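Session 2: Shape boards and form boards

Shape boards are among the oldest items in the playroom cupboard. A board has recesses cut into it, and the child fits a piece to each one. In this session we look at what the shape of a hole asks of the child, before any piece is handed over.

A square goes home in any of four turns. An octagon is more forgiving, as a small twist either way will bring the corners round. Stepped outlines are harder. The child has to find the right way up first, and many three-year-olds will push and give up before they turn the piece -- allow plenty of time.

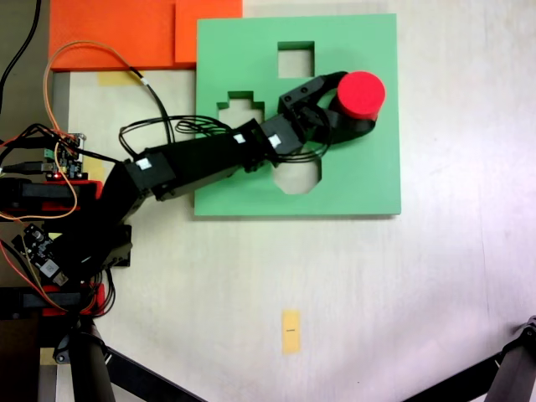

Fig. 2. Green board with square, stepped and octagonal cutouts; red cylinder held over the right part of the board.

Round pieces need a word of their own. A cylinder looks the same however it is turned, so the child is comparing size and outline only. Offer one beside a board with straight-sided holes and watch which hole is tried first. Write down the order of attempts as well as the result.

Colour matters too. If every piece matches its hole by colour, you are testing colour. Keep board and pieces in plain, different colours when shape is the point.

For Saturday: read Segers, Taltura reader, p. 280, and bring one board from the Nellel cupboard. Sign it out first.

Comments (2)

Wusitz group: Is the page number for the old reader or the new one?

Arnout Segers: The new one. In the old one it is the chapter on puzzles.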